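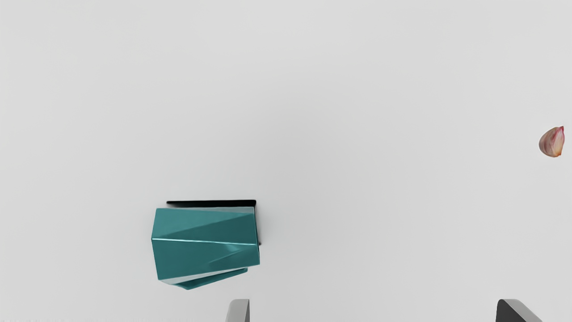
Notice to Residents of Kokari

The Office of Tides regrets to announce that the sea will not be returning this season. It withdrew in May, and the 3000 letters sent after it have gone unanswered.

Residents are asked to remain calm and to keep their boats painted. The ferry to Pulora will run as usual -- on foot -- leaving the harbour steps at 6 each morning. Passengers should bring stout shoes.

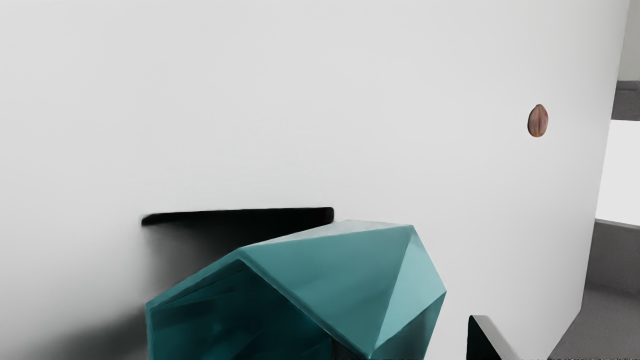

Marciniak

Shells may be gathered up to a limit of 14 per household. Anything found beyond the old lighthouse remains the property of the sea and must be left where it lies.

A bell has been hung at the end of the pier. Should any resident hear waves at night, they are to ring it once, go home and close the shutters. The Office will write to the sea again in the morning.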